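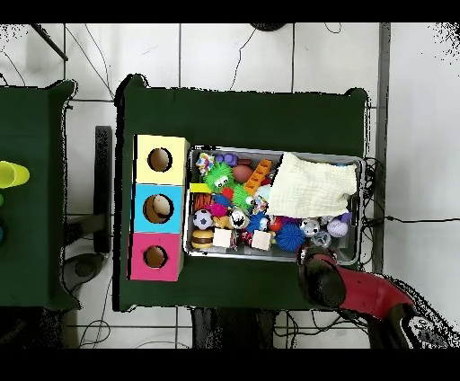
Our group's task was to design a tidy-up activity for the after-school room at Tornley Primary. Toys there end up in one deep heap at the end of the day, and the children didn't know where to start. We kept everything in one shallow metal bin and put three coloured boxes beside it, yellow, blue and pink, each with a round hole in the top. A cloth went in with the toys, as cloths do at Tornley. It hid a lot of what was underneath, and we wanted that difficulty left in.

Choosing the toys

We had a budget of 300 pounds from the Gebru fund and spent 130. Most of it went on balls, as these suit a round hole. The sports balls were easy to name, but the spiky ones caught on each other and on the cloth.
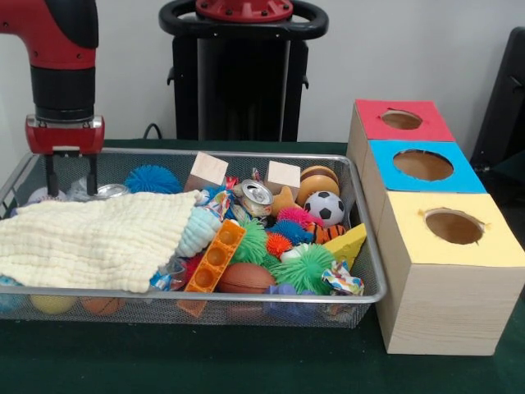
We also wanted things that were not toys at all. A drinks can and plain wooden cubes were added for this, so that a child has to decide whether something belongs in the toy box or somewhere else. The toy hamburger caused the most argument in our group. Half of us wanted it sorted with food, and in the end we left it to the children.

Layout of the boxes

Standing the boxes in a row, edge to edge, saved table space. Our first plan, drawn up at Cadulden in February, had them at separate corners, and children had to walk round the table.

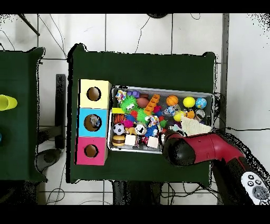 Tamdale Student Projects, Issue 6, page 2

The size of the hole matters more than the colour of the box. Small balls dropped in without help. Long items such as the building brick had to be turned first, and younger children tended to put them back in the heap. Soft toys could be pushed through. 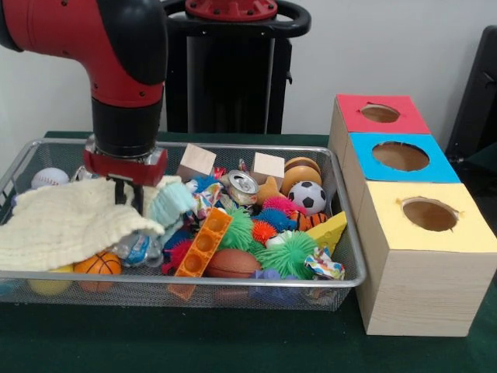

Changes for next time

Take the cloth out first and fold it. Use one box with a wider opening, and put a picture label on each side.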